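O manejo do feno e da água dos herbívoros de grande porte

Monday, April 20, 2020

Retomo neste espaço as notas sobre alimentação de ungulados em parques zoológicos, interrompidas em novembro. O presente texto trata do fornecimento de forragem e de água aos antílopes e às zebras do parque Trasudura, onde acompanho a rotina de nutrição. 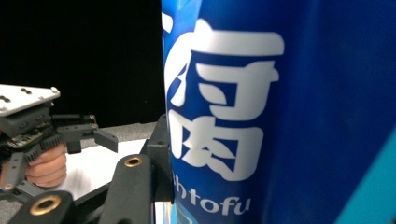
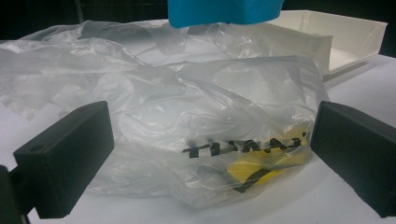

Embalagem azul com a palavra "tofu" e, na segunda imagem, saco plástico translúcido sobre mesa branca.

A base da dieta desses animais é o feno de gramínea, distribuído em 4 pontos do recinto principal. Optou-se por essa disposição após a constatação de que as fêmeas mais velhas dominavam o cocho único e mantinham os indivíduos jovens afastados até o final da manhã. Com os pontos separados por barreiras visuais, o acesso tornou-se mais equilibrado, embora ainda se registrem disputas nos dias de chuva, quando todo o grupo se concentra sob o abrigo do lado norte.

O feno é armazenado no galpão Durine, em fardos empilhados sobre estrados e afastados das paredes. Cada lote é aberto e examinado antes do uso. Fardos com odor de mofo, poeira excessiva ou manchas escuras no interior são recusados por inteiro, ainda que apenas uma parte pareça comprometida. Em novembro foram devolvidos 9 fardos ao fornecedor, a empresa Hotbridge, que os substituiu na mesma semana.

O concentrado peletizado tem função complementar e não deve tomar o lugar da fibra. A oferta excessiva de amido está associada, nos ruminantes, à queda do pH do rúmen e a problemas de casco que se manifestam muito depois do erro de manejo. Por essa razão, toda alteração de fórmula é introduzida de forma gradual, com acompanhamento da consistência das fezes e do escore corporal. As zebras, que não são ruminantes, recebem plano próprio – ponto que merece atenção nos recintos mistos, onde uma espécie pode consumir o alimento destinado à outra.

No que se refere à água, o parque mantém dois bebedouros por recinto, com capacidade de 40 litros cada um e reposição automática. A limpeza é diária. A experiência com os antílopes mostrou que a posição do bebedouro importa tanto quanto o volume disponível: quando instalado em um canto fechado, os animais subordinados evitavam aproximar-se. Os equipamentos foram transferidos para área aberta, com possibilidade de aproximação por mais de um lado.

Cabe mencionar, ainda, os ramos frescos. A equipe oferece galhos de amoreira e de hibisco, colhidos em área sem aplicação de defensivos e suspensos a alturas variadas. Os antílopes retiram primeiro as folhas tenras e, em seguida, a casca. As sobras são recolhidas no fim da tarde e pesadas, e o resultado é lançado na planilha de consumo.

Permanece em aberto a questão do sal mineral. Os blocos atualmente em uso desgastam-se de maneira desigual, e não há segurança quanto à ingestão de cada indivíduo. Está em estudo a incorporação dos minerais ao concentrado, com manutenção dos blocos apenas no recinto das zebras. Os registros serão tratados em nota própria, juntamente com as análises bromatológicas do feno de inverno.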